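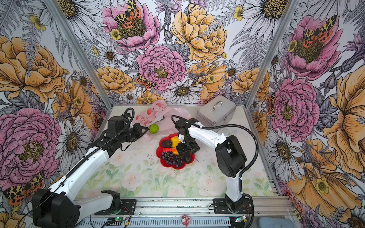 **REDHAM, March** – Brendoline will move the bagging of mixed produce orders at its Redham packing site to two-arm robot cells supplied by Tierney. The site packs 3,316 orders a day, and 3,000 of them are small enough for a cell. Oversize and fragile orders stay on the manual benches.

Each cell carries two arms on a shared front rail. Item selection, grasp planning and arm timing are handled by Pistis, the control software Tierney released last year. Both arms can work over the same plate, and Pistis assigns each item to one arm before either moves.
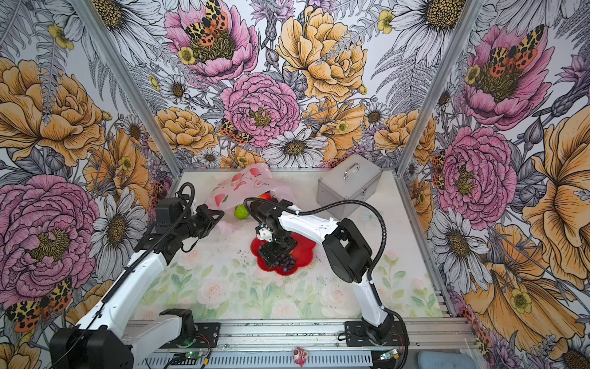 *Two-arm cell with one gripper over the grapes and the other at the lime.*

Packers at Redham will keep their current grades and hours. Those trained on the cells will supervise two each, clear faults, restock bags and check finished orders against the pick list. Training takes place on site in paid time. The change removes most of the repeated reaching across the bench, the task that staff named most often in the site's last ergonomics review.

Grasp settings are stored by item type. Mixed plates remain the slowest case, as round and long items rest against each other and must be lifted in a workable order.
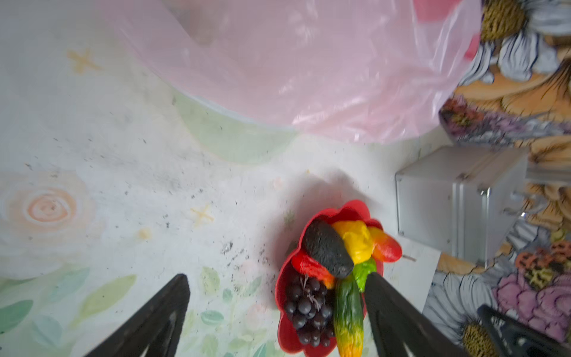 Packers on the late shift told the company that they want the authority to stop a cell without calling a supervisor first, and that fault clearing should count toward the hourly rate. Brendoline has agreed to both points, and the revised shift rules will be issued before the first cell goes live.

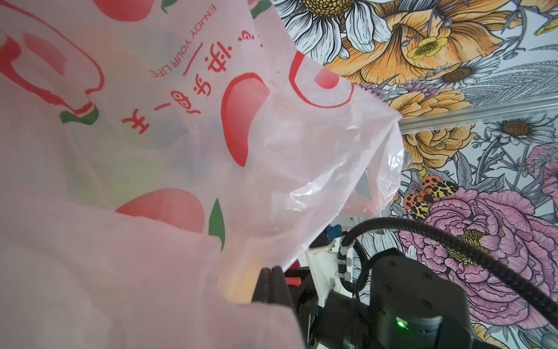 Bag handling took up the largest share of development time. Thin film folds unpredictably, and a grip that holds one bag may slide on the next. Tierney tested with ordinary printed carriers, among them a translucent pink bag with the slogan "ENJOY YOUR LIFE", whose crumpled film gives the gripper little flat surface to pinch. Pistis now checks the grip before the second arm approaches with an item. If the check fails twice, the cell stops and signals the packer.

The first cells will run at 900 orders a day – the remainder of the volume will transfer as packers complete training.

**About Brendoline**
Brendoline packs fresh produce orders for grocers and caterers from its site at Redham.

**About Tierney**
Tierney builds two-arm handling cells and develops the Pistis control software.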